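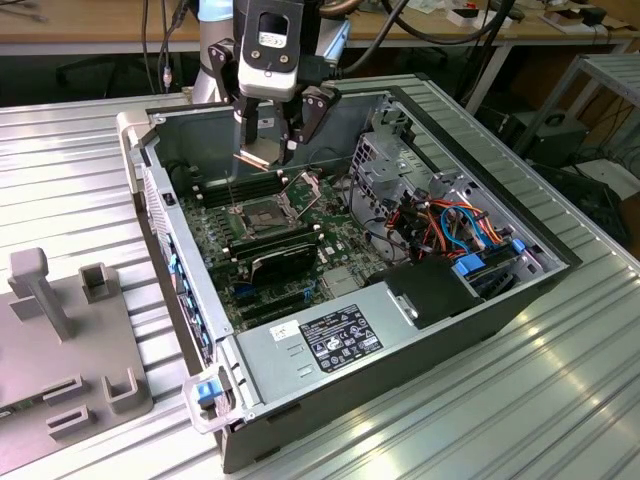 Case on its side, processor out, socket lever up.

Stirkutley refurbished workstation tower

Stock no. 617. Four in at the moment, more due November if the Bodbridge lot comes through.

Big solid desktop workstation, ex-office, stripped and rebuilt by us. Sold as a base unit only. No screen, no keyboard, no mouse. Mains lead is in the box.

What you get
- Tower case, metal, dark outer panels
- Green main board, two banks of memory slots
- Processor fitted and tested before it goes out
- Memory to order, see below
- Spare expansion slots
- Drive cage, empty unless you ask
- 7 month warranty, parts and labour

Condition. Used. Inside gets a proper clean, outside gets a wipe and thats your lot. Expect scuffs on the side panel and the odd scratch round the feet. If you want mint then buy new. Anything cracked or bent badly we swap before sale.

Processors. Old paste off, contacts checked, socket looked over under a lamp for bent contacts, fresh paste, cooler back on. Every unit. If you're buying the board bare and fitting your own, PLEASE open the lever fully first and let the chip drop in under its own weight. No pushing. Line up the corner mark. Damage from forcing is not covered and we can tell.

Memory. Sold in pairs, matched, tested together. Tell us how much when you order and we fit it. Mixing your own with ours usually works but we won't promise it. 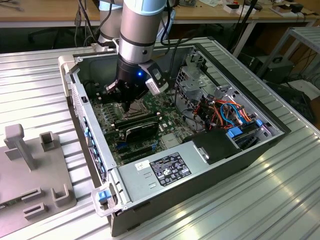 Drives are the thing people ring up about most so read this bit first. Two bays as standard, more if you buy the extra bracket from Evomura (we keep a few, ask). Cables stay in the machine, you don't have to buy any. They look a right tangle, the orange, red and blue ones curling round by the cage, but leave them be and just pull forward the ones you need. Blue plastic latch low down on the cage, go gently, old plastic. Spare latches 40p each if you snap one.

Graphics. Basic card as standard, fine for office stuff and a bit of drawing work. Bigger cards, check the length and the power lead before you order, we can't take back a card that wont fit.

Not included: operating system. We can put one on, ask for a price.

Delivery. Heavy box, two people to lift. Local drop-off free within Bodbridge, everywhere else by Cele Couriers, signed for. Keep the packaging till you're happy. Collection from the unit also fine, ring ahead so its ready by the door.

Returns. 7 days if you change your mind, you pay the carriage. Faulty on arrival, we pay. Side panel seal must be whole for a change of mind return, obviously not for a fault.

Trade. Four or more, ask Philomena Lamptey for a price, she does the trade orders. Schools and charities same rate as trade, put it on the order form.

Stock checked Jul 20, 2022. If it says in stock and it isn't we'll refund teh same day.

3 comments | 4 shares
Contact us | © Stirkutley | Back to top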